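How do I sort a mixed bin of toys and odd packaging without it all ending up in a heap again?
Asked in Storage and Tidying by Duván Carhuamaca, Monday

I look after the toy and oddments stock for a small resale shop called Skondano. Donations come in and get tipped into a large grey sheet-metal bin at the back. The idea was that whoever had a spare ten minutes would sort a bit of it. In practice the top gets picked over and the bottom layer sits there for weeks.

The shop wants me to keep the metal bin because it is already paid for and it does not break when people drop heavy things in it. I have 200 pounds to spend on anything else and 2 metres of wall next to the bin. I tried cardboard boxes on the floor in August and they went soft at the corners. Customers can't get to this area, so it doesn't need to look nice.

My main questions are what categories to use, and what to do with soft toys, which seem to get in with everything. I also don't know whether to sort into bins first and clean later, or clean as I go. The last full clear-out came to 354 items and I don't want to do that again in one go.

khoo_shelving
Answered the same evening

Start with the categories, and have fewer than you think. I did this for a playgroup store and began with eleven boxes. People could not remember them, so they guessed, and after a fortnight I was sorting the sorted boxes. We went down to four: soft toys, hard toys, packaging that is worth keeping, and rubbish. Anything more detailed can be done later by one person at a table.

Write the labels in big letters and put them on the wall behind the boxes instead of on the boxes. Boxes get moved and swapped. The wall stays where it is.

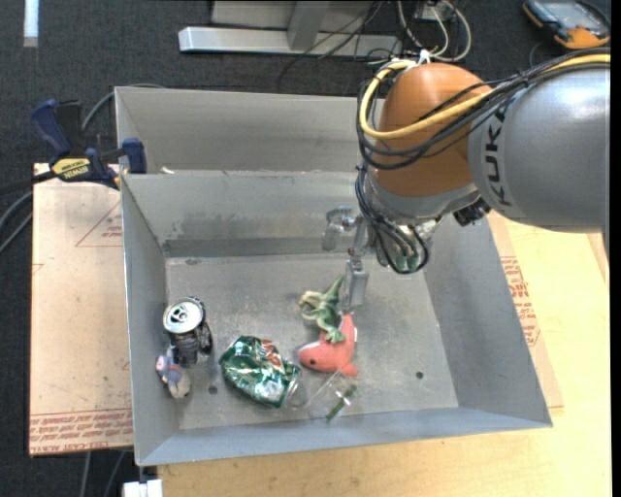 Soft toys should come out of the bin before anything else. They take up the most room and things get caught up with them, so you can lift one out and find something small has gone with it or dropped underneath. A green dinosaur lying with its feet over a coral-red plush sea animal is the usual sort of thing, and those two need to go in separate boxes even though they are touching and both are toys. The dinosaur goes with the hard toys if it is hard when you squeeze it. Then look along the front wall of the bin for packaging. Clear plastic containers are easy to miss against grey metal, and a crumpled foil bag hides how much is in it, so pick each one up and check before you throw it out.

For the boxes I would get stackable plastic crates with an open front. Khoo used to sell a decent one but I have not seen them lately. The Zarnudwood crates are wooden and hold more weight, though they will catch on plush fabric if you don't sand the edges. Four of either will fit in your 2 metres if you stack them in pairs.

Sort first and clean later. If you stop to wipe each thing you will give up after the first handful. Keep the cleaning for one day a week and do a whole box at once.

Osar
Answered the next morning

Agree with most of the above except the cleaning. Soft toys want to go straight into a wash bag when they come out of the bin. If they go into a crate they stay in the crate.

Also put something in the bottom of the metal bin. A rubber mat cut to size will do. Small things slide to the edges on bare metal and you have to lean right in to get at them, which is bad for your back if the bin is deep. We had one at my old work and it was part number 1662 in the catalogue, no idea if that still exists.

Set a fill line on the inside with tape. Once donations reach the line, the bin gets sorted before any more go in — even if that means a bag waits by the door overnight.

marrowfield
Answered two days later

just get a bigger bin

Duván Carhuamaca
Comment from the asker

Thanks. I have gone with four categories and the labels are up on the wall. I will try the mat and the tape line this week. Not getting a bigger bin. Does anyone know if the Zarnudwood crates come with lids, or are they sold separately?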